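件名: Re: [stulau-ml] 中古PCの再利用、メモリの件

取り急ぎ。うちの在庫、年内の棚卸で23台でした。電源が入るのはまだ全部見きれてません。

28/12/2022 の投稿より:
> Ketisの倉庫分、1月に引き取りでいいですか。
> メモリの型番が混ざってて困ってます。
> あと送料の負担、まだ決まってないような。

1月でOKです。送料はVolloと折半のつもり。型番は基板側の表記も見てもらえると助かりまます。

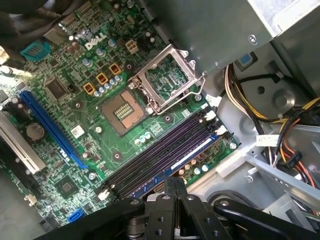

DELLの基板、白い4ピン電源コネクタのあたり

Siuの教室に回す分は急ぎ。OSは軽いやつで統一したい、前回バラバラで質問対応が大変だった。キーボードは足りてる、マウスが不足。モニタケーブルも誰か余ってたらください。 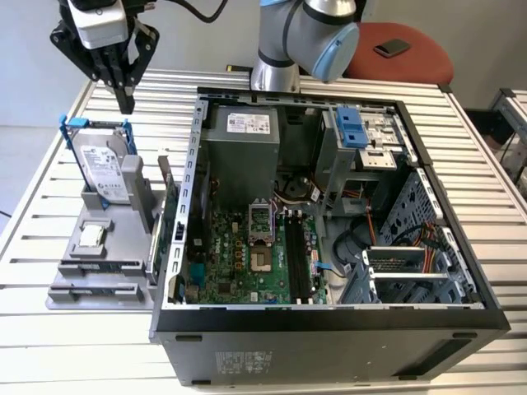 引き取り後の置き場所ですが、棚の下段はもう一杯です。奥の部屋なら空きあり、鍵は受付。台帳の番号は149から続きで振ってください、145までは去年の分、間は欠番。開けて中を見るときは黒いタワーみたいに横倒しにしてもらうと、箱型のグレーの電源も確認しやすいです。ネジは袋に入れて本体に貼っといて下さい。

あとデータ消去の証明書、書式が古いままなので差し替えまs。明日送ります。では。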